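Packing mugs for a move: paper or towels?
Forum: Home & Household > Moving and Storage

sandra_yeoman
Moving in May, two flights down, with a cupboard of mugs my husband calls a collection. I have 200 sheets of Vellum packing paper and every towel we own. The towels have to travel anyway. Can I skip the paper?

racz_fan
Towels are fine for bowls. For mugs they're too fat, you get four in a box and the box still rattles.

jidham
Disagree. I moved with dish towels and lost nothing except a gravy boat I'd been hoping to lose. Stuff a sock in each mug, wrap the outside, done.

gergely_i
Socks inside, sure. But a towel slides off the handle, and the handle is what breaks. Tear a sheet in half, twist it through the handle, then wrap the whole thing. Ugly as sin — works.
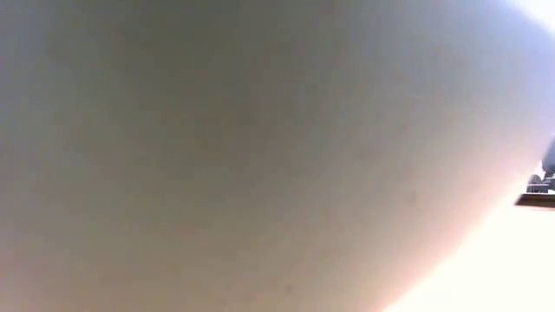
sandra_yeoman
Which way up do the mugs go in the box?

gergely_i
Upside down on the rim, with crumpled paper underneath. Never on their sides.

jidham
Mine went on their sides. They're in the cupboard right now, judging you.

racz_fan
Plates go on edge, mugs go on the rim. My mother would've put it in her will if the lawyer had let her.

vokeo
Small boxes, whatever you wrap with. I once filled a wardrobe box with stoneware and it stayed in the hallway until the lease was up.

sandra_yeoman
So paper for the mugs, towels for the bowls, socks for everybody. My husband would like it noted that he's keeping all of the mugs, including the 2 with no handles.

gergely_i
Those are the easy ones to wrap. Tell him he has my support.

jidham
They're pencil holders. Put them in the office box and let him find them in a year.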